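De: Maksym Romaniuk
Para: lista Okel, restauración de muebles
Asunto: Re: pintura a la tiza en las puertas

Nighat Bhutto escribió:
> ¿Lijaste entre las dos manos? La mía se levanta en los cantos.

Hola, Nighat:

Sí, lijé con grano muy fino y esperé 24 horas -- el bote indica 12, pero mi taller es frío. 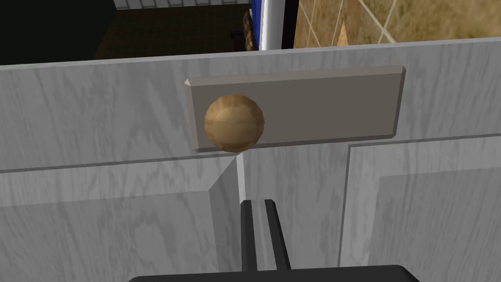 Para los cantos uso menos pintura y un pincel casi seco. La cera la dejo para el final, en dos capas finas.

Un saludo,
Maksym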